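How to Read a Court Opinion Without Being Talked Into It

Most guides to reading a court decision start by telling you to respect the text. I'd start by telling you to distrust it a little. A majority opinion is written by people who have already decided who wins, and every page is arranged to make that outcome look like the only one available. Sometimes it was. You won't find out by reading from page one and nodding.

What follows is the method I use. It takes longer than reading a summary, and I don't promise it will make you a lawyer.

Step 1. Get the opinion itself

News stories and press releases from the winning side will tell you what a case "means." Put them away for now. Find the opinion on the court's own website and check that you have the full document, with any concurrences and dissents attached. Many courts put a short syllabus on top. It's handy, but check whether the court treats it as part of the opinion. Often it isn't, and people quote it as if it were.

Write down the court, the year, and the procedural posture. That last one sounds dull, and it decides more than people think. A ruling on a motion to dismiss assumes the plaintiff's facts are true. It has found nothing. I have seen confident articles report those assumed facts as proven ones.

Step 2. Read the last page first

Go to the disposition: affirmed, reversed, vacated, remanded. "Vacated and remanded" gets reported as a win all the time, and it may only mean that the lower court has to do the work again and can reach the same result.
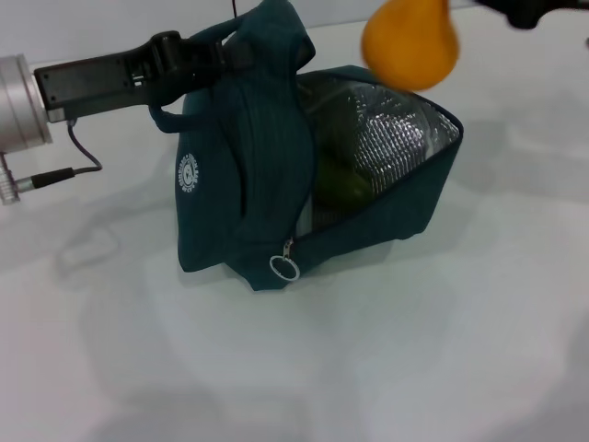 Once you know what the court did, write one sentence stating what it had to decide in order to do that. Keep it narrow. If your sentence contains the word "always," you have probably written down the headline.

Step 3. Separate holding from talk

Go through with two colors. Use one for statements the result depends on and the other for everything else. The second color will cover most of the page. Judges like to explain history, warn about the future, and answer arguments that weren't made. Some of that is worth reading, and later courts may borrow it, but it doesn't bind anyone the way the holding does.

Let me use a made-to-order practice case I give to reading groups, Kuslow v. Vemside. A landowner, Kuslow, sues the town of Vemside over a drainage ordinance. The court says the town failed to give proper notice and throws the ordinance out. Along the way it spends pages on the noble tradition of private property. Ask a group what the case stands for, and most will say property rights. It stands for notice. Vemside could publish the thing correctly in May and pass it again, word for word.

Step 4. Chase the citations

Not all of them. Pick the 5 that carry the most weight and read the cited pages. You are checking whether the older case says what the new one claims. Watch for quotations with an ellipsis in the middle, and for "see generally," which can mean the author had a feeling.
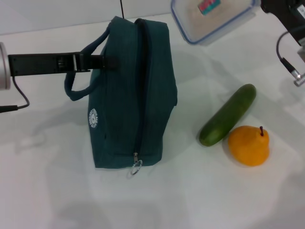 Check the standard of review while you're there. If the court was only asking whether the trial judge made a clear error, then it may not agree with the trial judge at all. It just couldn't say the mistake was big enough. Deference gets mistaken for approval in nearly every summary I come across.

Step 5. Read the dissent, and then doubt that too

The dissent is where you learn which facts the majority left out. It is also written by someone who lost. Dissenters have every reason to describe the ruling as broader and more dangerous than it is, and opponents of the ruling will repeat that description for years. Supporters sometimes do as well, for the opposite reason. When a dissent says the majority "effectively" holds something, go and look for the holding. If you can't find it, the word "effectively" was doing the job.

A concurrence deserves the same care. In a split court – say, two judges joining only part of the reasoning – the narrow concurrence may matter more than the long opinion in front of it. Count the votes for each section, as listed at the top. 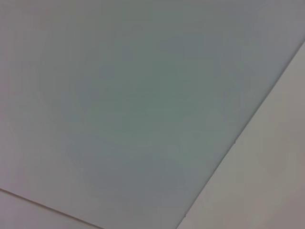
By Khang Nông
Posted 7 Jul 2019 | Law for Everyone Else

Step 6. Find out what happened next

An opinion can be overruled, limited, or quietly ignored. Use a citator if your library has one. If not, search for the case name and read a few later decisions that mention it. "Distinguished" is the word to look for. A case distinguished over and over is still standing, but I wouldn't lean on it.

Check the legislature as well. If the ruling interpreted a statute, the statute may have been amended since.

Step 7. Write your own summary, under 1000 words

Cover the facts the court relied on, the question, the answer, and the reason. Then add a line on what the case leaves open. My friend Phúc Âu thinks this last line is the only part worth keeping, and I half agree. Compare your version with a published one. Where they differ, go back to the text before assuming you're wrong. You may be. Published summaries copy one another, though, and an error in the first one travels.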